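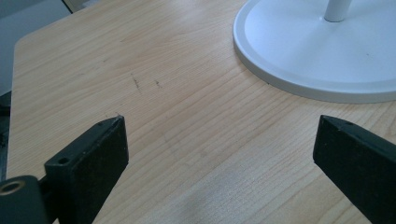
**Figure 3.** View from the camera on the hand-held gripper tool, with the fingers open over a wooden tabletop.

### 4.2 Comparison of finger blocks

Two sets of fingers were compared on the hand-held tool: the Tisstead block, which has a bevelled tip, and the longer Bresura finger, which has a rounded one. The tool body, the camera and its settings were left unchanged between sets. Each operator completed 100 grasps with each set, working at the same table and under the same room lighting. The order of the sets was reversed for every second operator.

The camera view matters here for a practical reason. The controller trained at Zastham receives no other picture of the workspace, and any part of the finger that hides the object at the moment of closing is lost to it. With the Tisstead blocks open, as in Figure 3, the tabletop between the fingers can be seen and both tips remain in view. The Bresura fingers hid more of the surface near the point of contact, and operators tended to tilt the wrist to make up for this.

Of the recordings made in December, 149 were set aside because the tip position could not be recovered. Most of these came from the Bresura set. Reflections from the tabletop accounted for a further 8, divided evenly between the sets. Peixoto and Wi labelled all discarded recordings separately and settled differences by discussion with Neves.

Wear was not measured. Both sets had been in use before the trials, and the effect of scuffed surfaces on tip tracking is left to Section 5.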